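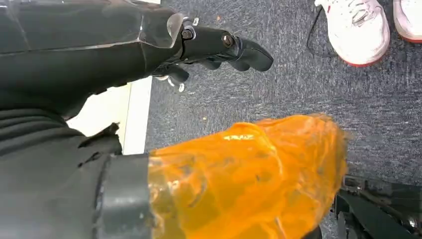 Call for participants: working next to the new arms at Drostport

Vaughan is a two-person research outfit. We are looking for 9 people who work, or until recently worked, on the packing and returns floors at Drostport, where Gestell has been bringing in its two-armed machines since April.

We have read the brochure. It says the machines "free staff for more rewarding tasks". We would like to hear what those tasks are, who got them, and whether the pay moved. So far the people we have spoken to mention a lot of standing by, clearing jams and filling in fault sheets, which may or may not be what the brochure had in mind. It could also be that we have only met the grumpy ones. If you like the new set-up, please apply too.

What we ask of you

Two interviews of an hour each, a few weeks apart, and a short work diary in between. Write the diary however you like. Spelling doesn't matter and a list of times will do. We want to know what you did with your hands during the shift, what the machine did, and what you had to do again after it.

You can take part if you

- have done at least 29 shifts on a floor where the arms are in use
- are employed directly or through an agency (cleaners and night staff very much included)
- are not a line manager or on Gestell's payroll

No technical knowledge needed. If you were moved to another site or let go after the arms came in, we would especially like to talk to you.

What you get

£40 for each interview and £30 for the diary, paid by bank transfer. Travel is refunded if you come to us. We can also meet at the Nestow community rooms or talk by phone.

Who sees it

Your employer will not be told who took part. Nothing is passed to Gestell, who were asked for money towards this study and declined. We change job titles where they would give you away. The report will go to everyone who took part before it goes anywhere else, and you may strike out your own words.

We can't promise it will change anything on the floor. Previous reports of ours have been politely received and put in drawers.

To apply, leave your first name, your shift pattern and a number we can ring on the Vaughan answerphone, or put a note through our door in Nestow. Please don't use your work email. Closing date: July 2, 2021.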